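The baker behind Clivonon starts the dough for the next day at two in the afternoon, when the lunch customers have gone. By then the shop in Jatham has usually sold out of rye, and the shelves hold a few white loaves and whatever is left of the seed rolls.

She did not train as a baker. She worked in an office until she was laid off, and she started baking at home because she had the time. "I made the same loaf every day for a whole winter," she says. "It was bad for most of that winter. Flat, sour, gummy in the middle. My family ate it anyway."

What changed it, she says, was giving up on the clock. The recipe she was using gave a rising time for a warm kitchen, and hers was cold. She began leaving the dough overnight and judging it by how it looked in the bowl.
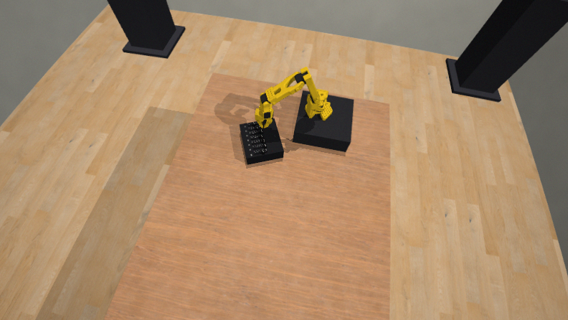

"If it has domed up and there are bubbles along the side, I shape it. If it hasn't, I go do something else," she says. She still tells customers this when they ask why their bread comes out heavy. Most of them, in her view, are baking too early and pulling the loaf out of the oven too soon.

The rye is the bread people drive in for. It has 400 grams of dark rye flour to a loaf, with molasses and caraway, and she will not sell it on the day it is baked. "It needs a night to set. Cut it warm and it sticks to the knife, and then people tell me it's raw."

She buys her flour from the mill at Rement and goes to collect it herself on Wednesday, when the shop is closed. The rye varies from one batch to the next. Some of it takes up a lot of water and some hardly any, so the first dough from a new sack is always a small one.

I asked what a beginner should buy. A scale, she said, and a heavy pot with a lid. She doesn't think much of bread baskets for home use and lined a mixing bowl with a floured dish towel for 5 years before she owned one.
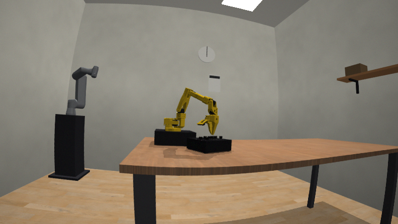
Yellow robot arm on a wooden table, computer rendering.

She is less strict about starters than I expected. Hers lives in the refrigerator and gets fed when she needs it. "People worry that they've killed it. Pour off the gray water, give it flour, wait a day. If it's pink or it has mold on it, throw it out and start over."

A second shop has been suggested to her more than once, most recently for an empty storefront in Rocha. She looked at it and said no. The oven there was electric and small, and she would have had to hire someone for the night shift.

For November she is adding a potato bread with onion, baked in a pan so that it slices for sandwiches. The test loaves have been too wet so far. She plans to cut back the milk and try again.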